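## Questions people send me about the oaks on the Gurthorpe trail

**Is the big one by the gate really a white oak?**
Yes. The leaf lobes are rounded, with no bristles at the tips, and the bark comes off in pale gray plates. The sign says bur oak. The sign is wrong, and I've told the park so.

**Is it 403 years old, as the brochure claims?**
I doubt it. That figure comes from trunk width times a "growth factor," and growth factors are guesswork for a tree standing in the open. Jagadeesh Kamath cored a neighbor of similar width and stopped at 200 rings. Show me a core from this one and I'll change the page.

**My phone app says swamp white oak. Who's right?**
Look at the acorn. Swamp white oak hangs its acorns on long stalks, and white oak acorns have almost none. Apps mostly judge by leaves, and leaves on one branch can vary a lot - sun leaves are cut much deeper than shade leaves.

**Can you tell red oak from black oak in winter?**
Sometimes. Black oak buds are fuzzy and angled, red oak buds are mostly smooth. I don't trust bark alone, and I don't trust people who say they do.

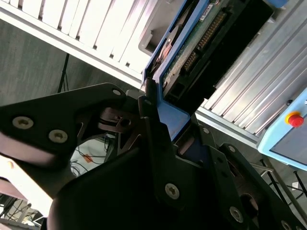

**Do they cross with each other?**
White and bur oak do, and red and black oak do. A white oak won't cross with a red oak, whatever you read. Tavion Iwasaki has a tree at Lockyer he calls a hybrid. I've seen it - I'd call it a bur oak.

**When do the acorns drop?**
October, in a good year. Some years there are hardly any.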